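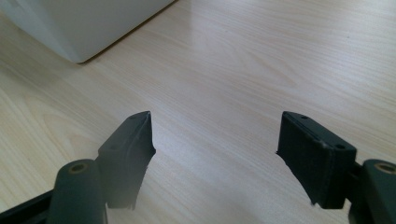 Wiping a table is the one job every new hire thinks they already know how to do, and it is the one I spend the most time teaching over again. The remark comes from a dining room supervisor at the Murnstead, a residential hotel whose staff tried out the early drafts of this book, and it has been pinned over our desk ever since. We have borrowed it to open Chapter 7 because it says in one breath what the next few pages will take rather longer to say.

CHAPTER 7
Tabletops and Other Flat Surfaces

By now you have worked your way through floors, sinks and upholstery, and you may be tempted to treat this chapter as a bit of a rest. Please don't! Flat surfaces are where people eat, sort the mail, do homework, set down the groceries and lean on their elbows while they talk, and a guest who never once looks at your baseboards will run a hand across the tabletop before the chair is even pulled in.

What you will learn in this chapter

How to tell a wood-grain laminate from a solid or veneered top before you choose a cleaner
How to read a pale surface for film, streaks and rings
The two-cloth method, and when one cloth will do
What to do about things that live on the table
How to write up a surface in your work log

Words to know: laminate, veneer, figure, sheen, film, edge band, dwell time

7.1 Looking before you wipe

Pale tops are a good place to begin, partly because there are so many of them about and partly because they are harder to judge than dark ones. On a dark table a smear of butter announces itself from the doorway. On a blond one, with fine straight grain in tan and cream, the same smear can lie there all afternoon, and the darker wavy patches and loops that we call figure are very easily mistaken for stains. We have watched perfectly sensible students scrub away at a bit of figure until their arms ached – and one of the authors, who shall remain unidentified, once did the same thing in front of a whole class.

So look first, and look from more than one spot. Stand where the light comes toward you across the top, and then walk to the other side. A slight gloss will turn almost white where the light strikes it, and it will seem warmer and more beige closer to you, where it doesn't. That change belongs to the light, and it will move when you move. Film stays put. If a dull patch is still in the same place after you have changed sides, you have found something to clean.

Next, find the edge. Crouch down and look at where the top surface meets the side. In a solid top the grain carries on over the corner and down. In a laminate you will generally find a seam, or an edge band in a pattern that doesn't quite meet up with the one above it. Veneer is the tricky one, being real wood in a thin layer, and we give it a section to itself (7.4). If you can't decide, treat the surface as veneer and go easy with the water.

7.2 Things that live on the table

Every table collects its residents. A bread box, a plastic tub, a small appliance, a napkin holder – they settle in at a corner and before long people have stopped seeing them. The line where such a thing meets the tabletop is where crumbs gather and where a spill will creep in and sit, so the rule in this book is a plain one: lift, wipe under, dry, and put back. Unplug anything with a cord before you lift it. Don't slide things across, however light they are, as a grain of sugar caught under a base can scratch a glossy finish quite badly.

Put the item back where you found it, even if you think it would look nicer somewhere else. (You will think so. We all do.)

7.3 The two-cloth method

You will need 2 cloths of the same size, one damp and one dry, and a mild cleaner. Our practice kits use Haltik cloths, but any soft, lint-free cloth will serve.

1. Brush loose crumbs into your hand or a pan.
2. Wring out the damp cloth until it no longer drips.
3. Wipe with the grain, in long strokes that overlap a little.
4. Follow right behind with the dry cloth.
5. Check again from the far side.

Try it now

Choose 3 tabletops at home or at school and fill in the surface chart on page 221. For each one, note the color, the direction of the grain, whether you found a seam at the edge, and anything you had to lift. Bring your chart along to the next class, as we will be using it when we come to veneers.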